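Chapter 7
Flowers as a Crop

By the end of this chapter you should be able to explain why cut flowers are grown, priced and shipped differently from food crops, and define the terms grade, stem length and vase life.

A wheat farmer can store a harvest and wait for a better price. A flower grower has a few days. At Skenthorpe, a farm with 18 acres under glass, tulips are cut in February before sunrise and leave for the Furkum market by truck.

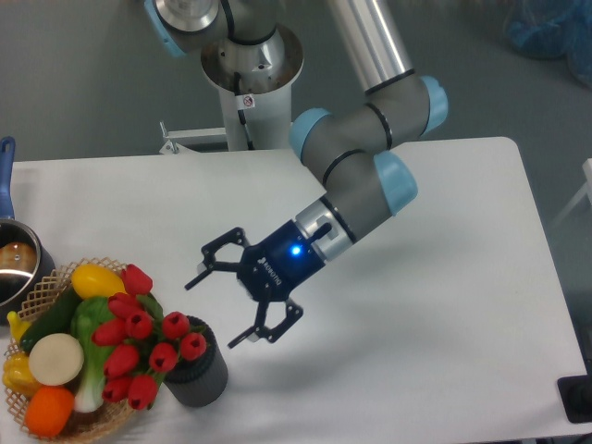 Behrouz Shirazi told the authors that timing matters more to him than yield – a bloom cut a day late is worth half as much, and there is no way to win that day back.

Growers sell by the bunch, and each bunch is graded by stem length, straightness and the stage of the bud. Closed buds travel best. Open ones bruise and are usually sold close to the farm.
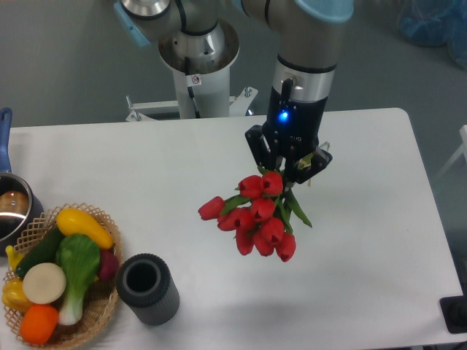

Hauwa Bashir sees it differently: buyers talk about grade, she says, but what brings them back is how long the flowers last at home.

Both views come down to cost. In one week Skenthorpe sent out 1,708 bunches, and 300 of them were marked down on arrival. Section 7.1 follows that loss from the field to the store. Section 7.2 looks at cold storage.

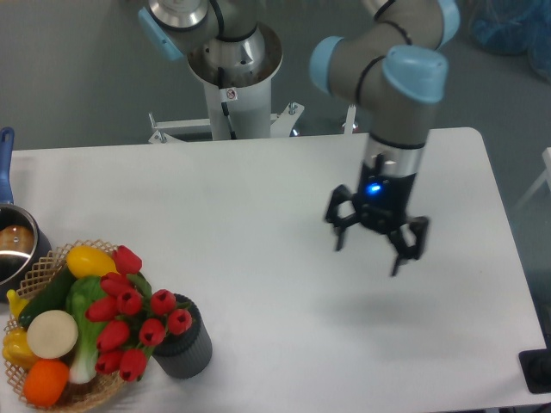
Figure 7.3 Robot arm mounted behind a white table.

Key terms: grade, bunch, vase life, cold chain, markdown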